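Accueil | Ateliers | Carnets | Opinions | Adhérer
Mai, par la rédaction du carnet Padow

Laissez les fils dehors

Je défends depuis des mois, dans notre atelier partagé, une idée qui fait grimacer les gens soigneux : un robot construit à plusieurs doit garder ses câbles visibles le plus longtemps possible. Pas de carénage avant l'hiver, pas de gaine tressée, pas de joli capot imprimé en douze heures. Des sangles, des colliers, et on voit tout !

Notre humanoïde s'appelle Kindex. Il compte 42 connecteurs, dont 3 que je déteste personnellement (ceux du poignet gauche, évidemment, là où la main arrive sur le bras et où il n'y a de place pour rien). La première version avait un habillage superbe. Pour changer un fil dans l'avant-bras, il fallait une soirée entière et un tournevis coudé que quelqu'un avait toujours emprunté. Depuis qu'on laisse tout pendre, la même réparation tient entre le café et le rangement. J'exagère un peu, mais à peine.

L'autre moitié de ma thèse concerne ce qu'on lui donne à toucher. Au début, comme tout le monde, nous avions des cubes en mousse. Un cube, c'est poli, ça a des faces, ça attend qu'on le prenne. Les fruits, eux, ne se laissent pas faire : ça glisse, ça roule sous les doigts, ça s'écrase si la consigne de force est mal réglée. En deux soirs j'ai plus appris sur nos réglages qu'avec tous les cubes de l'hiver.
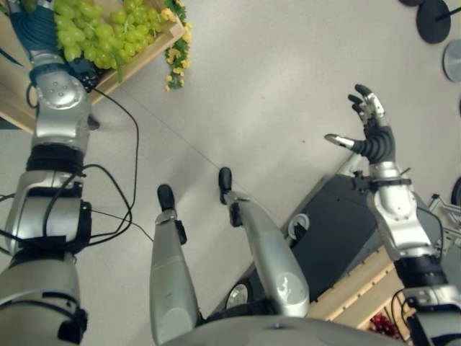 La main gauche dans le raisin vert, câbles à l'air.

Je sais bien ce qu'on m'objecte. Un fil qui traîne s'accroche, et chez nous c'est arrivé, avec un connecteur arraché net et un silence assez long dans l'atelier. Mansour, le petit fournisseur qui nous dépanne en roulements, nous supplie de tout gainer à chaque visite. Il y a aussi l'argent : nous avons dépensé nearly 210 euros de câble souple, soit une ligne minuscule dans un budget de 3 748 euros, mais une ligne que je relis avec une certaine tendresse.Je réponds que le câble se remplace, alors qu'une panne cachée sous un capot vous mange un mois. Et puis il y a les nouveaux ! Quelqu'un pousse la porte, suit du doigt un fil noir depuis l'épaule, comprend où il va, pose une question à laquelle je ne sais pas répondre, et le voilà qui revient la semaine suivante avec son propre multimètre.

Le projet Skoltevum, dans la salle d'à côté, a fait le choix inverse, et leur machine est magnifique. Je vais souvent la regarder. Je n'ai encore jamais osé demander à l'ouvrir.

Prochaine étape, le poignet gauche, qu'on reprend de zéro avec un passage de câble plus large. Si vous avez une solution pour les torsions répétées à cet endroit, venez, on est là à partir de 18 heures.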